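Trevelgate Workshop Notes: Desktop Tower Teardown, Gallery 17

This gallery covers the bench work on one desktop tower, a black Dell-marked machine from a lot that came to us through Kokia. The lot was logged in November and the unit carries shop number 606. The work was a partial strip: side panel off, processor out, memory and drive hardware to be assessed in position. The notes are written for people who do the same work on similar cases and want to compare layouts before they start.

The case is a conventional tower, laid on its side for access. With the panel removed, the power supply, motherboard and drive area can all be reached from one direction, so the case does not have to be turned during the main part of the job. Turning a case with the socket open is the most common way we damage a board, and our bench sheet rules it out. If the case has to be moved, the socket is closed and latched first.

Before any unit goes on the bench it is shut down, unplugged and left for 60 seconds with the power button held in for the last few. The mains lead stays off the table until the unit is closed again. A wrist strap is clipped to bare metal on the case. Painted metal is a poor contact point and should be avoided. The strap lead should be checked with a meter at the start of each shift, and replaced if the reading drifts.

Screws are sorted by thread on the way out. Most desktop towers use two threads, a coarse one for the case and power supply and a fine one for optical drives and some drive trays. They look alike at a glance and a coarse screw will start in a fine hole before it binds. Two lidded tins are enough. Magnetic trays are acceptable for case screws.

Captions are short. Longer remarks on each subsystem follow the pictures. 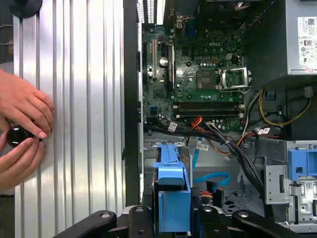
Processor socket open and empty, with the coin cell between two expansion slots. A ribbed silver panel stands alongside.

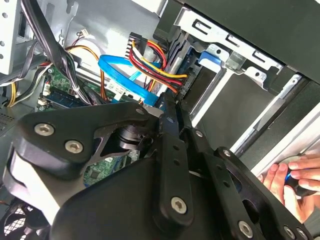 Blue SATA cable with its small white label, and the red, yellow and black power wires curving down to a mounted drive.

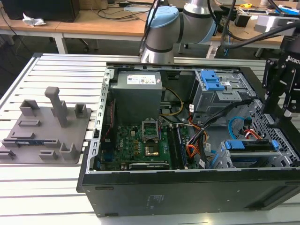 Tower on its side on the slotted aluminum table. Power supply at upper left, silver drive cage with blue latch at upper right.

Socket. Once the processor is out, the socket is the most delicate part of the board. The contacts bend under very light pressure and a bent contact can be hard to find by eye. Look across the grid at a low angle under a single lamp. A contact that is out of line breaks the pattern of reflections and shows as a dark or bright spot. Do not wipe the socket. Lint from a cloth or a cotton swab catches on the contacts and pulls them. Loose dust can be moved with a hand blower held well back. Canned air is not used here, due to the risk of liquid propellant reaching the contacts.

If a plastic cover is available for the socket, fit it as soon as inspection is complete. The shop keeps a box of covers sorted by socket type. Where no cover fits, close the bracket gently with nothing under it and tape a folded card over the top. Mark the card with the shop number.

Thermal compound. Old compound is removed from the processor on a separate mat, away from the board. Use a lint-free wipe and isopropyl alcohol. Work from the edge toward the middle so that the residue does not travel over the side of the part. Dried compound softens if the wipe is left on it for a minute. Scraping with metal is not permitted, and plastic scrapers are for heatsinks only.

Coin cell. The cell should be measured in the holder before it is removed. A new cell reads slightly above 3 volts. We replace anything under 2.8 volts. Removing the cell clears the clock and, on many boards, the setup values, so record the drive mode setting first if the unit still starts. A board that was set to one drive mode and returns to another by default may not start its old installation, and this is often misread as a failed drive.

Memory. Modules are released at the end latches and lifted straight out. Rocking a module end to end loads the slot and can crack the solder joints beneath it. Note which slots were filled. Boards of this class generally want matched modules in matched positions, and a machine that has been running with the wrong pair filled may run slowly without reporting any error. The memory in each unit goes back in the slots it came from unless the test sheet says otherwise.

Data cables. SATA cables are rated for a limited number of insertions. In practice the latch or the outer shell fails first. Pull on the connector body with the latch pressed, in line with the socket. A cable pulled sideways can break the plastic key on the drive, and a drive without its key holds the cable by friction alone. Avoid sharp folds. A wide loop is preferable even where it looks untidy, provided that it clears the fan and will not be trapped by the side panel.

Labels on cables are left in place. Some carry a part number that is useful when ordering a replacement of the right length. We add a second label where two cables of the same color run to the same area.

Power wiring. The drive power branch is the part of the harness most often strained. The wires leave the connector at a right angle and are commonly bent again within a short distance to clear the cage. Inspect the back of the connector for any wire that has pulled out of its crimp. A wire that has moved back even slightly should be treated as faulty. Bundles can be secured with a reusable strap. Cable ties are avoided inside units that will be opened again, as the cut end is sharp and the tie has to be cut near insulation.

Power supply. The supply is tested as a unit and is never opened at this bench. It goes on the load tester for 17 minutes with the fan side clear. Readings are taken at the start and the end. A supply that passes at the start and falls out of range at the end is rejected, regardless of how small the change is. Rejected supplies go to Dwivedi for recycling with the leads still attached.

Drive cage and latches. Tool-free drive latches are convenient and brittle. Press fully before pulling, and do not use the latch as a handle. If a carrier will not slide, check for a cable caught behind it before applying more force. Carriers are kept with the case they came from, as versions from neighboring model years can look identical and still not seat.

Dust. The front grille and the rear vents are cleaned last, with all the boards either out or covered. A soft brush and a vacuum with a grounded nozzle are adequate. Fans are held still during cleaning. Spinning a fan with the vacuum can damage the bearing.

Records. Each unit gets one line in the Troron log, with shop number, parts removed, parts replaced and supply readings. The log currently holds 255 entries for this case style. Entries are closed on Friday. Units still open at that point are carried to the next sheet under the same number.

Related pages: Gallery 16, small form factor cases. Gallery 18, heatsink mounts and backplates. Bench sheet, desktop towers, current revision.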